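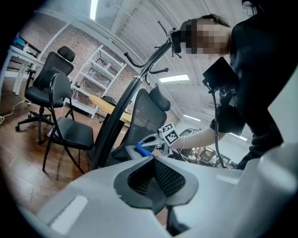

Hola, Gladys. Te cuento cómo va el taller de joyería sencilla de Orklow, que ya tocaba ponerte al día con algo más que mensajes sueltos. El cambio grande de este periodo es que hemos dejado los anillos para más adelante y empezamos por las pulseras. Los anillos nos estaban volviendo locos: cada dedo es un mundo, hay que medir y volver a medir, y la gente principiante se frustraba antes de soldar nada. Con las pulseras se respira. La que buscamos es fina y plateada, del estilo de la que se ve en la muñeca de la foto, de esas que se llevan a diario con una camiseta negra de manga corta o con lo que sea y no se enganchan en todo. Wanda Ridgeway, nuestra maestra de banco, quería algo más ancho para poder enseñar cincelado, y lo hablamos bastante (muchísimo, en realidad). Quedamos en que el cincelado irá en el segundo nivel.

Informe de seguimiento del taller Shemweta
Para: Gladys Rotich, Fondo Genholm
22 de mayo de 2020

Lo que hemos hecho

Del programa que aprobasteis están terminados los módulos de corte, limado y soldadura blanda. El de soldadura fuerte va por la mitad. Tenemos 10 personas inscritas y de momento siguen todas, aunque dos han pedido pasar a un ritmo más lento y me parece muy bien. Desde que tuvimos que parar las clases en grupo, cada alumno tiene en casa un paquete con segueta, limas, alambre de latón y de cobre y un taco de madera para sujetar la pieza. Los paquetes los preparó Wekesa Mfaume, que tuvo la paciencia de etiquetar los pelos de segueta por grosor, y los repartimos en un solo viaje. Se rompen pelos a montones, eso sí. Yo misma rompí cinco seguidos grabando la explicación de cómo no romperlos y tuve que empezar de nuevo.

Las correcciones las hacemos por teléfono y con fotos de las piezas. Es más lento que estar al lado y hay cosas que por foto no se aprecian, sobre todo si una junta está bien cerrada o solo lo parece. Por eso pedimos siempre dos fotos, una de frente y otra a contraluz. Mwanahawa Rugemalira, que al principio era la más callada del grupo, manda unas juntas tan limpias que Wanda le ha propuesto ayudar con el módulo siguiente. Ha dicho que sí, pero que no quiere hablar en público. Ya veremos.

Nada con soplete se hace en casa, te lo confirmo porque me lo preguntaste en tu último correo. El alumnado deja la pieza cortada, limada y ajustada, la guarda en un sobre con su nombre y la soldadura se hará en el banco de Shemweta cuando podamos abrir con turnos.

El dinero

De la partida de herramientas hemos gastado 776 euros, casi todo en seguetas, limas y dos yunques pequeños. Los yunques no estaban en el presupuesto original, pero los que teníamos estaban tan picados que marcaban el metal, y una pulsera que sale del yunque con hoyitos no hay quien la pula. En metal llevamos 402 euros, comprados a Olto. Con Olto estoy contenta a medias: el material llega bien cortado y los precios son correctos, pero el segundo pedido vino con el hilo de cobre en un diámetro distinto del que encargué y aún espero el cambio. Te mando las facturas aparte, escaneadas de una en una esta vez, que ya sé que la anterior tanda era un desastre de leer.

Me gustaría pedirte permiso para mover lo que sobra de desplazamientos a consumibles. No viaja nadie y en cambio se nos van las lijas como el agua. Si hace falta un formulario, mándamelo y lo relleno enseguida.

Lo que no va tan bien

La parte de diseño se ha quedado floja. La idea era que cada persona llegara a su primera pulsera con tres o cuatro bocetos propios, y casi todo el mundo ha copiado el modelo de Wanda. Lo entiendo, es bonito y da seguridad, pero así no vamos a tener una muestra que se sostenga sola. Thiện Trương ha preparado unas hojas de ejercicios con cierres - gancho, barra y anilla, corredizo - para que al menos ahí haya variedad, y la primera tanda de respuestas viene mucho más suelta.

También se nos ha atrasado la pátina. El producto que usábamos huele fuerte y la sala de atrás ventila mal, de modo que lo dejo parado hasta que arreglen la ventana. El propietario dice que lo mira. Lleva tiempo diciéndolo.

Lo que viene

Primero, terminar la soldadura fuerte por turnos y entregar el decapado y el pulido como un solo módulo, que separados no tenían mucho sentido. Después, la segunda pulsera, esta vez con diseño propio obligatorio (Wanda se ha puesto seria). La muestra la mantengo en octubre, en el local de Orklow, con las piezas sobre tela oscura y una mesa aparte para quien quiera ver cómo se trabaja un cierre. Si al final no se puede hacer con público, imprimiremos un cuadernillo con las piezas y lo mandaremos por correo a las familias y a vosotros.

Me queda por enviarte la lista de asistencia actualizada y el presupuesto del cuadernillo, que lo pido esta semana. Cualquier duda con las facturas, llámame por la mañana, que por la tarde suelo estar con las limas y no oigo el teléfono.

Un abrazo grande, ¡y gracias por la paciencia con los yunques!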